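Derton Open Textbooks > Robots That Handle Things > Part 2 > Chapter 7: When the Grip Goes Wrong

Chapter 7
When the Grip Goes Wrong

Picking up a drink carton sounds like the easiest job in the world. You've done it half asleep! But a carton is a thin paper box with liquid inside, and a gripper has to squeeze it hard enough to lift and gently enough to keep it in one piece. This chapter follows one fault, at a teaching lab called Proltetti, from the first puddle to the fix. 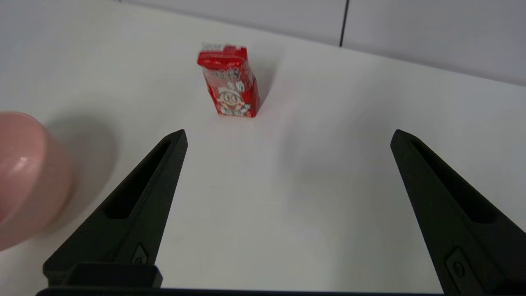 Zubaida Mengal
Lab instructor and lead author, Part 2

The task was a simple one: grip a small carton standing on a white table, lift it, set it down again. The students had set the squeeze limit at 25 newtons, and for most of a morning in October everything went beautifully. Then a carton burst. They cleaned up, tried a new one, and that one burst too.

I love this fault, and I hope you will by the end of the chapter, for the way it hid. The log showed the force never going over the limit. Both fingers reported normal travel. Anyone reading the screen would have said the machine was fine, and there was milk on the floor.

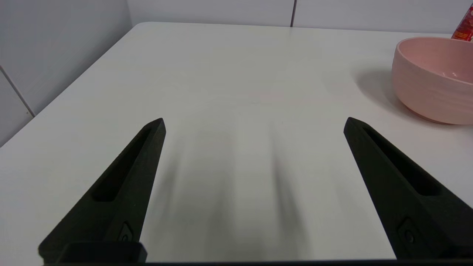 Mattes Nolte, then a second-year student, asked when the force sensor had last been zeroed. It was zeroed at power-up, with the fingers pressed lightly together, so every reading after that came out too low. The controller kept closing until the number looked right, and by then the true squeeze was nearly 2 times what the log said.

Now think about a hand. People reach in close to grippers all the time to straighten an object, and a force limit that reads low protects a fingertip no better than it protects a carton. Section 7.2 deals with that side of the problem, and it's the part I'd most like you to read twice. Before you go on, write down how you would check a force reading without trusting the sensor that made it.

Comments

Melur Pillai
We had the very same zeroing fault on our bench! A cheap kitchen scale between the fingers found it in minutes.

Hazem Tawfik
Does 7.2 cover stop buttons, or is that in Part 3?

Zubaida Mengal
Both, Hazem. The basics are in 7.2 and the wiring is in Part 3.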